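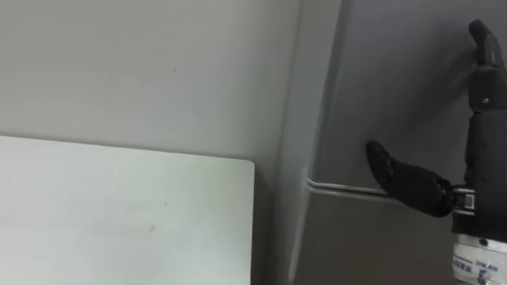

*A black robot hand with segmented fingers, beside a grey wall*

**Nillar** is a ground-based test habitat used to study how small crews store, grow and ration food on long space missions. It is run by the French company Hevilent and stands on a former quarry site near the village of Hoarau. The habitat has never been intended for launch. Its rooms are built to the proportions of a planned Mars surface module, but it has ordinary foundations and is connected to the mains water supply, which is shut off during a mission.

## History

The project was proposed by the food engineer Agathe Coste, who had worked on preserved meals for Antarctic stations. Her first plan was for a single sealed greenhouse. Hevilent widened it to include living quarters after early trials showed that the time crews spent tending plants was hard to measure when they went home each evening.

Building work took two years and was held up by a leak in the roof of the growing room. The first crew entered in December and stayed for 200 days. Mostafa Abdelaziz, a plant physiologist, was the crew's commander and later became head of research at the site.

## Layout

Nillar has two floors. The lower floor holds the galley, the washroom, a workshop and the growing room, and the upper floor holds the sleeping cabins and a small exercise area. The growing room takes up more than a third of the lower floor and is reached through a double door that keeps its damp air out of the rest of the building.

Crops are grown in shallow trays under electric lamps. Most trays use a mineral wool base. A smaller set is filled with Kuvix, a crushed volcanic rock treated to resemble Martian soil with the harmful salts removed. Yields from the Kuvix trays have been lower in every mission so far, although radishes and dwarf peas have done fairly well in them.

## Missions

Each mission has a crew of 5. Contact with the control room is by text and recorded video, with a delay added to match the distance between Earth and Mars. The delay is changed as the mission goes on.

The longest stay to date is the third mission, which lasted 307 days. It was planned to run for longer but was ended early when a pump in the water recycling system failed and the spare was found to be the wrong size. The crew had enough stored water to continue for some weeks, and the decision to stop was criticised by two of its members in the mission report.

## Food supply

The crew's stored food is chosen before the mission begins and is not topped up. Fresh crops provide a small part of the diet, mainly leaves, herbs, peas and potatoes. On the second mission the daily allowance was cut by 800 kilojoules per person for one month to test how crews would share a shortage. Most of the difference was made up by eating potatoes set aside for replanting, and later missions have kept seed potatoes in a locked store.

Coste has argued that the variety of meals matters more to crews than the amount of fresh food. Abdelaziz has given more weight to the growing room, noting that crew members often spent free time there when no work was due.

## Access

The site is closed to the public during missions. Between missions, school parties can visit the lower floor by arrangement with Hevilent. The sleeping cabins are not part of the tour.

## See also

- Closed ecological system
- Space food
- Mars analogue habitat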